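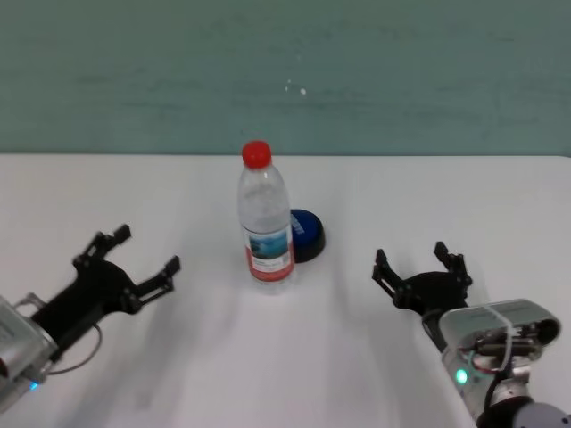 Workshop > Gallery > The green room

We painted the wall of our small workroom in November, and after this we started to take pictures of the things that stay on the white table. Natalina Marino chose the color. I wanted gray, but she was right - with green behind, every small thing looks more important.

The water bottle with the red cap. I like the label most, with its little blue and white picture, like mountains maybe. The blue round thing behind it is very shiny on the top.

The wall near the table. It has lighter and darker places, and a few white specks in the middle. Terence Entwistle says it needs one more coat. We already gave it two, with 4 days between them, and I am tired of the smell.

The table top. It is matt, so the light from above stays soft on it. Before, we had a brown one from my uncle, and all photos came out too yellow.

More pictures will come when the shelves are ready.

Last change: 21 December 2020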